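Comunidad Canpolat · Foro de perforación y servicios marítimos
Tiempo de lectura: 4 min
Compartido 24 veces · 2 comentarios

Salir de warm stack con contrato corto: ¿quién paga la reactivación?

Nerys Gittins

Trabajo en la parte comercial de una empresa pequeña que gestiona una semisumergible por cuenta del propietario. La unidad lleva 20 meses parada en warm stack, con tripulación reducida, generadores en marcha por turnos y los certificados de clase al día salvo la inspección del BOP, que vence en mayo. Tenemos sobre la mesa una oferta de Dulach para una campaña de 60 días, con opción a dos pozos más.

La tarifa diaria nos parece aceptable. El problema es que el operador quiere que la reactivación corra entera por nuestra cuenta y que la movilización se pague solo cuando la unidad esté en posición y aceptada. El propietario dice que así no sale y que prefiere esperar, o incluso vender. Yo no tengo claro que esperar sea gratis, porque el warm stack también cuesta dinero cada día.

¿Cómo se suele repartir esto en contratos cortos? ¿Hay alguna fórmula intermedia que un operador acepte sin que parezca que le subimos la tarifa por otro lado? También me interesa saber qué pasa con las opciones: si no las ejerce, nos quedamos con la unidad reactivada y sin trabajo.

Cengiz Öztürkmen

En contratos cortos lo normal es que se negocie, no hay una regla. Lo que he visto más veces es separar tres cosas que en vuestra oferta parecen mezcladas.

Primero, la reactivación propiamente dicha: lo que hay que hacer para que la unidad vuelva a estar operativa para cualquier cliente. El operador dirá que eso es del propietario, y en general tiene razón. La inspección del BOP entra aquí, la ibais a tener que pagar de todas formas.

Segundo, las modificaciones que pide ese cliente en concreto (tratamiento de recortes, alojamiento, equipos de terceros). Eso lo paga el operador, y conviene que figure en un anexo con precios cerrados o con reembolso más un porcentaje de gestión.

Tercero, la movilización. Pedid que se abone en dos partes: una al soltar amarras y otra con la aceptación. Si el operador se niega, pedid al menos una tarifa de movilización diaria desde la salida. Con el pago íntegro a la aceptación estáis financiando vosotros el remolque, el combustible y el seguro del viaje, y además asumís los retrasos de la propia aceptación.

Sobre las opciones, poned una fecha límite para ejercerlas, bastante antes de terminar el primer pozo, y una tarifa más alta para los pozos opcionales. Si la campaña es tan corta, se puede pedir también una compensación por terminación que cubra la desmovilización hasta el puerto de parada.

Cengiz Bozkurt

Nosotros esperamos y vendimos. No me arrepiento. Depende de la deuda que tenga la unidad.

Sibel Kocabaş

Completo lo que dice Öztürkmen con la parte técnica, que es donde se tuercen estos presupuestos. Antes de firmar nada, encargad una inspección de estado independiente y no os fiéis del listado de mantenimiento del periodo de parada. En la última reactivación en la que participé, con un taller de Sillmont, el casco y los motores estaban bien y lo que falló fue la electrónica: ordenadores de la cabina del perforador, ventiladores, fuentes de alimentación, tarjetas que ya no se fabrican.

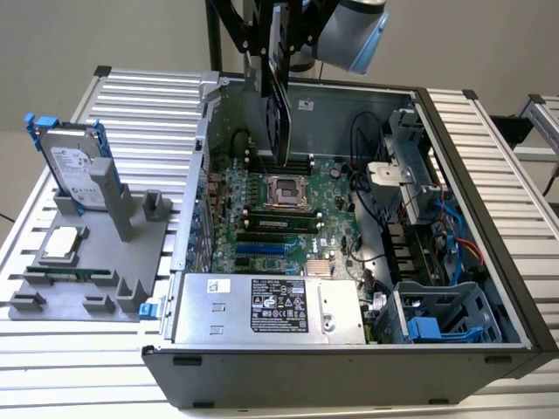

Sibel Kocabaş

El armario de control parece poca cosa al lado de un BOP, pero un repuesto descatalogado puede retrasar la aceptación hasta 24 días, y en un contrato de 60 eso se come el margen. Pedid una lista de repuestos críticos con plazo de entrega y comprad los peores antes de salir de puerto.

En cuanto a esperar, haced la cuenta con el coste diario real de la parada, incluida la tripulación. A nosotros nos salía mejor un contrato flojo que otro invierno amarrados. Además, una unidad que viene de trabajar se enseña mejor a un comprador.

2 comentarios

Nerys Gittins: Gracias. Propondremos el pago en dos partes y el anexo. La inspección ya está pedida a Gudenmont.

Firdevs Sarıgül: Mirad también la póliza, la prima cambia al pasar de parada a operación.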